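Hurer 8 Fixed-Height Work Table
Product code 2345 – Tables and Benches 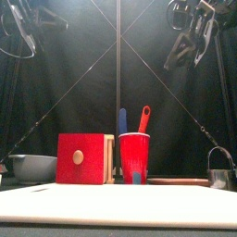

White top, against a black curtain.

The Hurer 8 is a fixed-height table for light assembly, sorting, packing and general indoor use. It is supplied flat-packed as a top, two end frames, a rear rail and a bag of fixings. The table is sold as a single unit and can be joined to others in a row with the Drullement link plate (ordered separately).

Top

The standard top is white with a matt finish. The surface is even across its full area, with no raised lip, groove or cable hole. Cable holes can be cut at the works if a marked drawing is sent with the order. Holes cut on site are permitted, but the cut edge must be sealed on the same day. Unsealed edges take up water and will swell, and damage of this kind is outside the guarantee.

The white top shows dust, pencil and scuffs more readily than the grey top. Buyers who handle oily parts or printed card should consider grey. For inspection work, where small dark parts need to be picked out by eye, white is the usual choice.

A matt surface reduces glare from overhead lighting but does not remove it. Where lamps are fitted directly over the table, a diffuser is advised.

Frame

End frames are welded steel, powder coated in dark grey. The rear rail bolts between them and must be fitted before the top is put on. Each table stands on 4 levelling feet, adjusted from below with the spanner supplied. The feet have rubber pads, which may be removed for use on carpet.

The frame is not designed for castors. Customers who need to move a table often should look at the Hurer 2, which has a braced frame and locking wheels.

Loading

The stated load applies to weight spread evenly over the top with the table standing on a level floor. It does not apply to weight placed at the front edge or at a single point. Vices, presses and other clamped equipment should be mounted over an end frame and never at mid-span. The table is not a step or a seat.

Where two or more tables are linked, the load for each table is unchanged. The link plate keeps the tops in line and carries no weight of its own.

Assembly

Two people are needed. Lay the top face down on a clean blanket, fit the brackets finger tight, then stand the end frames in place and attach the rear rail. Square the frame by measuring both diagonals before tightening. Turn the table over by lifting, with one person at each end – dragging it will bend the feet.

Tighten all bolts again after two weeks of use and check them once a year after that. The printed sheet in the carton shows the order of work. Sheets packed before February show the rear rail upside down. The slotted side faces the floor, and a corrected sheet can be sent by post or email.

Cleaning

Wipe with a damp cloth and a little washing-up liquid, then dry. Ink and marker can be lifted with surgical spirit on a soft cloth, tested first on a hidden part of the underside. Do not use scouring powder, wire wool, bleach or wax polish. Wax leaves a film that holds dirt and makes tape difficult to remove cleanly.

Shallow scratches cannot be polished out of a matt surface. Use a cutting mat for knife work. A worn top can be replaced without changing the frame, using the existing bracket holes.

Options

Grey top in place of white
Drullement link plate, sold in pairs
Bashir under-shelf, half depth
Bashir drawer, left or right hand
Spare feet, set of 4
Replacement top, white or grey

The under-shelf and the drawer cannot be fitted on the same side. The drawer lock is keyed at random unless matching keys are requested with the order.

Delivery and returns

Tables are sent on a pallet to the kerbside. Please check the carton corners before signing and note any damage on the driver's sheet. Claims for damage that has not been noted are considered, but photographs of the carton will be required. Orders of over 8 tables are delivered by booked lorry, and the site must have a pallet truck and level access.

Unused tables in the original carton may be returned. Tops with holes cut to a customer's drawing cannot be returned.

Enquiries

Sales and stock: Faith Owino
Drawings and cut holes: Dennis Athumani
Spares and guarantee claims: Kheri Nyamweya

Please quote the product code and the colour of the top. For spares, also give the batch letter printed on the inside of the left-hand end frame.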